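ok thread. budget season at Harnholm and I'm the one who said yes to writing the equipment plan for the humanoid. things I wish I'd had in a list last November. going fast, on my lunch

1/ start with the job, then price the robot. ours is boring on purpose: fruit, fridge, basket on a desk. that's the task. everything on the purchase list has to earn its line against that task. if you can't say which part of the job needs it, off the list

2/ the robot quote is the number everyone stares at. fine. but it was 13 lines on the first quote from Clultent and I had to ask what 3 of them even were. "integration support, tier B". tier B of what

3/ hands are usually a separate line!! read this twice. arm price does not mean arm plus hand price. I almost sent a plan upstairs with no hands in it. would've been a very expensive coat rack

4/ and then spare hands. fingers wear, coverings wear, cables get tugged. I put in one full spare and a bag of small parts. boss asked why. I asked how long the lead time was. she went quiet and signed

5/ lead time belongs IN the budget doc. own column. a cheap part that takes all season to show up isn't cheap, you're paying people to stand next to a robot that can't do anything

6/ furniture. do not laugh. desk height matters so much. get one whose height you can change, or measure properly before ordering. we argued desk height longer than we argued compute

7/ appliances: buy a normal fridge, the kind people have at home. someone will suggest a special lab one with a nice easy door. no. if it only works on the easy door you've learned about the easy door

8/ door swing! draw it on the floor plan. then draw the robot. then draw a person walking past with a coffee. we had to redo the layout 2 times and the second time the fridge was already delivered, so that was a fun afternon

9/ the room. smaller than you want, always. Vergara (the building, not a person) charges us by floor area so I had real pressure to shrink it. I'd go one size up if I did this over. put the rent in the plan, it isn't "free because we already have it"

10/ the actual setup, so you know what the money is for:

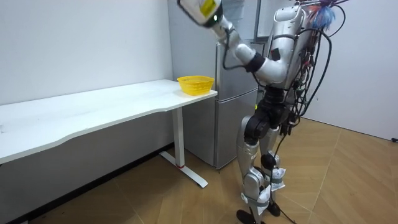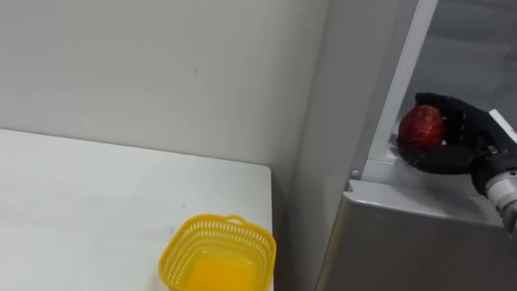

11/ CABLES. budget line of its own. I wrote "misc" the first year and misc ate everything. power, data, extensions, ties, sleeves, spares of the connectors that always go. price them per robot, then add more

12/ floor. ask what it can take before you sign anything. weight is one thing, feet shifting on the same couple of boards all day is another. get a mat quote too even if you don't buy it, you'll want the number when the landlord calls

13/ props are cheap, so people forget them. baskets, fruit, cups, whatever. apples are a consumable!! I have a produce line in a capital equipment plan and finance sent it back with a question mark. it's now under "test materials". same apples

also buy the basket in multiples. same model, same color. if it cracks and the shop only has the other shape you've changed your experiment over something that costs less than a sandwich

14/ bright colors help when you're reviewing footage at 6pm and your eyes are gone. yes this is a purchasing criterion. no I did not write it that way

15/ cameras: decide early if you want a fixed one in the room plus whatever rides on the robot. we wanted both. mounts, storage, and the hours of someone sorting files. storage was the one I lowballed worst. over 40 percent short by spring, had to go ask for more and it was not a good meeting

16/ people time is equipment. I will die on this. if the plan has a robot and no operator hours the plan is a sculpture. put setup and teardown in too, both are longer than the vendor says

17/ someone asked about Zener. we got a quote. lower sticker price, service contract made up the difference and then some. might be different for you, depends how far you are from a tech. ask them how a repair visit gets billed, travel included. ask in writing

18/ service contract generally: find out what happens on the day it stops. do they come, do you ship it, who pays for the crate. ours said "customer packaging". there was no packaging, we'd thrown it out. KEEP THE CRATE. budget a place to keep the crate

19/ insurance. call before it arrives. our broker had no box for it on the form and that took a while to sort. it's down as "machinery, other" now

20/ a lift or stand for moving it. you won't need it daily but the first time it has to go somewhere and can't walk there you'll be googling hoists. put it in year one

21/ software licences renew. obvious. I still had them as one time cost in the draft. check every line for the word "annual" hiding in the footnotes, check it agian after the quote is revised because it moves

22/ what I cut and don't miss: second workstation, fancy lighting kit, the branded trolley. ordinary room light has been ok for us so far

what I cut and DO miss: second set of batteries. a label printer. any chairs

23/ contingency. write it as its own line with a sentence on what it's for. "contingency" alone gets deleted by whoever reads it next. "replacement hand or 2nd repair visit" survives

24/ if you're only at the planning stage: borrow a room and put tape on the floor for a day. tape fridge, tape desk, tape robot. walk the job yourself with an apple. you find half your list that way and tape is basically nothing

my spreadsheet template is a mess but I'll clean it up and post it this week if people want it. columns are item / which step of the task / lead time / renews y/n / who yells if it's missing

last column gets used the most. ok lunch over, will answer replies tonight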